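Mollel recalls storage jars over loose lids

Housewares supplier Mollel is recalling 1054 clear glass storage jars sold through the Stuswood stores. Lids from one batch may not seat fully on the rim, the company said on Tuesday, November 30, 2021. 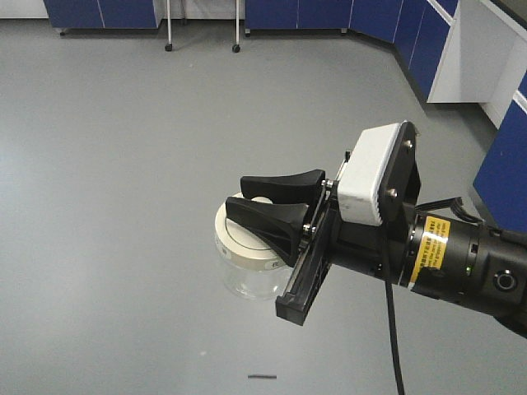
A clear glass jar with a white lid.

Buyers should lift a filled jar by the body – the lid should not carry the weight.
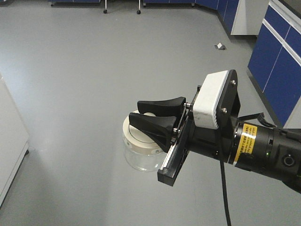
Refunds will be paid at any Stuswood store until the end of January. No receipt is needed. Only jars with a white lid, like this one, are covered. Lids may be returned without the glass, said Rehema Lema of Mollel.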